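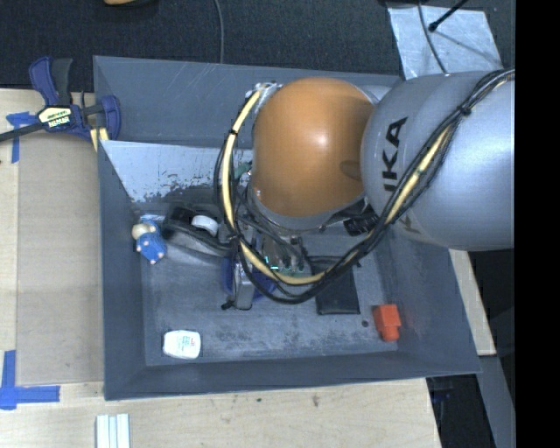 An orange-jointed robot arm over a gray bin.

Skuteo drops per-channel pricing, caps keyword tracking at 200 on basic plan

Skuteo, the video ranking tool used mostly by small agencies and one-person shops, is changing how it charges. Starting in June the per-channel fee goes away. In its place, two plans, both flat monthly, both with unlimited channels.

The catch is in the keyword limits. Basic accounts will be able to track 200 keywords. The bigger plan gets 3,553, an odd number that the company didn't explain in its notice to customers. Anything over the cap stops updating. Old data stays in the account and can still be exported.

Until now there was no hard cap at all, just a slowdown for heavy users. So for someone with one channel and a long keyword list, this could well mean paying more. For someone with a dozen client channels and short lists, less. Probably a lot less.

Pilar Vergara, head of product at Skuteo, said the old pricing "punished people for picking up a second client." She said customers kept squeezing several clients into one channel slot to dodge the fee, which made the reports a mess, and support was spending its mornings untangling them.

"We'd rather you add the channel and be done with it," Vergara said.

Asked whether the 200 limit was too low, she said most basic accounts never get near it. Wouldn't give a breakdown. She did say the company is looking at a small add-on pack, possibly 300 extra keywords at a time, but no price and no date yet.

What changes for current customers

Accounts already on a yearly plan keep the old terms until they run out. Monthly accounts get moved over at their first billing date in June. Anyone above the keyword cap will get a list in the dashboard and has to pick which ones to keep. If you don't pick, the tool keeps the oldest ones. Worth logging in for that alone, as the oldest ones are often the test terms people typed in on day one and forgot.

Agency resellers are on separate contracts and those aren't affected for now. White-label reports stay in both plans. The thumbnail tester moves to the bigger plan only, and that has annoyed people more than the cap has, going by the replies on the company's user forum. One thread on the subject had 1,558 views by 4 p.m., a few hours after the notice went out. A lot of the posts in it say the same thing: the tester was the reason they signed up.

Vergara said the tester is expensive to run and that basic users who have a test going when the switch happens will get to see it through to the end. No new tests after that.

There's also a new license rule. Basic is for "your own channels and direct clients." Reselling rankings data to another agency needs the bigger plan. The wording is loose and doesnt say what counts as a direct client when a freelancer is working under somebody else's brand. Skuteo says it will post a longer FAQ before the change.

Competitors

Drulier, which sells a similar tracker, was quick to put up a banner offering a free import for Skuteo users. The import brings over keywords and channel names but not ranking history, so you'd be starting your charts from zero. Drulier still charges by channel.

Homonau has gone the other way and bundles video tracking into its regular web search package. No seperate cap for video, but it checks positions once a week on the lowest tier. Fine for a plumber's how-to clips. Less fine if you're chasing a product launch.

Carrasco, a small agency that runs local video campaigns for dentists and roofers, said it would stay with Skuteo and move up to the bigger plan. The agency has been paying by channel for every single client and figures the new bill comes out lower, even with the upgrade. It was less happy about the timing, with client contracts already priced for the summer.

None of this touches the upload scheduler or the description templates, both still included everywhere. The browser extension stays free too. An update to it is due at the same time as the new plans, mostly bug fixes, plus a fix for the rank checker showing the wrong country when a VPN is on.

Skuteo says customers with billing questions should use the form inside the dashboard, not the general support email, where replies are running slow this week. Refunds on unused channel slots will be given as account credit, and cash refunds only on request.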